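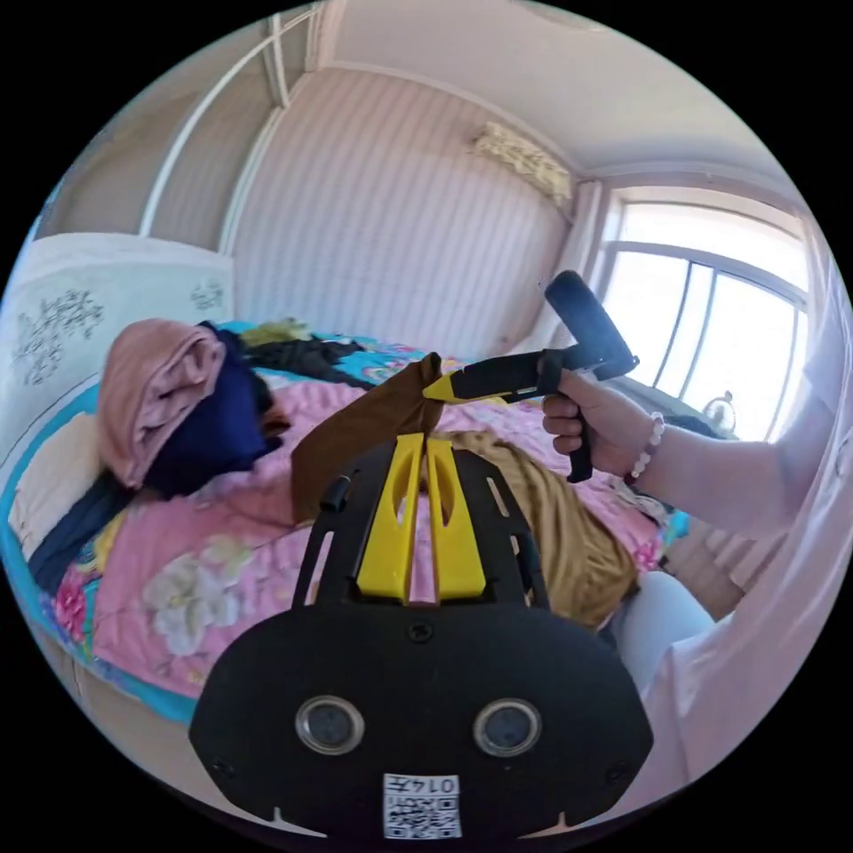 *Hand-held gripper recording on a bed: two tools at one fold of brown cloth, the operator's sleeve at the right.*

# A sleeve is a garment too

11/03/2021

The Goossens laundry in Zemelville stopped its folding cell last November after one of the arms took hold of an operator's sleeve and began to fold it. The operator had leaned over the table to pull out a towel that had gone under the feed roller. The left arm closed on the cuff, lifted, and moved through the first part of its usual path with a forearm inside the cloth. A colleague pressed the stop. The injury was a strained wrist and a graze.

The incident report runs to a good many pages and gives the cause as "entry to the work area during automatic operation". The corrective actions are a light curtain along the front edge of the table, a new sign, a refresher course and a lower gripping force. The cell went back into service with all of them in place.

I have no quarrel with the light curtain. It should have been fitted on the first day, and its absence is a plain failure of the original risk assessment. My objection is to the word "cause". The curtain explains how a person came to be near a moving arm. It does not explain why the arm picked up a sleeve, and the report spends one paragraph on that question before it moves on to signage.

## What the arm had learned

The Zemelville cell uses two arms fitted with Petix fingers. The motion software, Dromby, is trained on recordings of people folding things with hand-held versions of the same gripper. Somebody grips a tool in each fist, a camera on the tool records the work, and the software later learns to produce the movements from the pictures. The Goossens set was made up of 1,000 recordings, nearly all of them filmed in ordinary rooms on beds, tables and sofas.

The method has real merits. A person folding their own washing on a patterned quilt, with bright daylight coming in at the window, gives the software a range of conditions that a test bench never will. The picture at the top of this page is typical of the work. The clothes lie piled over one another and the quilt is as busy as any of them. A machine that can cope with this can cope with a grey laundry table.

Consider the same picture with the incident in mind, however. The camera sees the brown garment. It also sees the opposite tool, the hand holding it, a bead bracelet and a loose pink sleeve. The sleeve is cloth. It lies in folds, as the garments on the bed do. In the recordings that sleeve is never gripped, and the usual assumption is that the software will therefore learn to leave sleeves alone.

I think the assumption is weak. What the recordings contain is a sleeve that always arrives attached to a tool. The pale shape at the side of the view belongs with a black handle and a yellow tip, and it moves when they move. Software trained on such material has every chance to learn that cloth next to a tool is to be ignored. It has no chance at all to learn that cloth round a bare arm is to be ignored, unless bare-handed people are in the recordings, and in the Goossens set they were not. On the laundry floor the sleeve came in with no tool at the end of it. As far as the software was concerned, a piece of washing had arrived on the table, close to the fingers and with a clear edge.

I cannot prove that this is what happened. Learned software does not leave a reason behind. But the logs attached to the report show a normal approach, a normal closing and a normal lift, with no hesitation anywhere and no fault flag. The arm did its job on the wrong item. A machine that malfunctions is at least doing something it was not built to do. Here the function itself was the hazard, and reducing the force by a few steps leaves the function where it was.

## Letting go

There is a second gap, and I consider it the more serious.

A person holding a gripper tool feels the cloth through the handle. If the fold catches on something, or if the tip has pinched the other hand, the grip opens before the person has decided anything. That reflex protects the people making the recordings very well. It also means that the dangerous part of the event is short, untidy and usually thrown away. Under the Dromby guidance supplied to Goossens, any recording with a dropped garment or a restarted fold was to be deleted and done again. Every example of somebody letting go in a hurry was treated as spoiled work.

The result was a set of clean folds. The software was shown how to take hold in every sort of light, and it was shown how to release at the end of a finished fold. It was never shown how to release halfway through. When the operator pulled back at Zemelville, the cloth went tight, and the only behaviour the arm had for tight cloth was to carry on drawing it across the table, as one does with a fitted sheet.

The force limit did not trip. A limit set low enough to protect a wrist would have tripped on wet towels all day, and the laundry would have raised it within the week. I say this without contempt for the laundry. A stop that fires on good work will be adjusted by whoever has to clear it.

## What should change

The fingers should open by themselves when the load rises in a direction the fold does not call for. This belongs in a separate circuit, outside the learned software, with its own sensor and its own test. The time from rise to release should be stated on the data sheet. I would ask for 200 milliseconds at most, measured at the fingertip with worn pads and a damp cotton cuff. The present sheet gives a closing time and leaves the opening time out.

Opening also has to be separated from stopping. The Zemelville stop button cut power to the arm and left the fingers closed, which is the correct choice if the fear is a dropped load. A dropped towel harms no one. The colleague who pressed the button then had to work the cloth out from between the fingers by hand. For a machine that handles nothing heavier than a bath sheet, the safe state is open, and a design review ought to have reached that answer early.

As for the recordings, the spoiled ones should be kept and marked. So should recordings in which a second person reaches in with bare hands, in long sleeves of different colours, and the tools wait. These are dull to make and lower the number of folds per hour, and a supplier paid by the finished fold has no incentive to make any. The buyer must write them into the contract. Goossens bought a quantity of recordings and received it.

Lastly, the risk assessment should list what the gripper is able to hold, and then ask which of those things people wear. For a welding arm the question is silly. For a machine whose whole purpose is to find loose fabric and grip it firmly, it is the first question on the sheet. The original assessment lists crushing, impact and noise. Clothing appears once, under the advice to avoid ties.

## The objection

The usual reply is that the curtain makes all of this unnecessary: nobody can reach in, so the arm can never meet a sleeve. I accept that for the front edge of the table in automatic operation. It does not hold for maintenance, for teaching, or for the rear of the cell, where the finished stacks are taken off through an opening wide enough for both arms of an adult. Nor will it hold for the smaller machines now being offered for care homes and hotel corridors, which have no fence of any kind and use the same fingers and the same software.

Those machines will work beside people making beds. The operator at Zemelville was wearing the standard long-sleeved overall, issued by the laundry and washed in the same building. On most days a few of those overalls go through the folding cell with everything else.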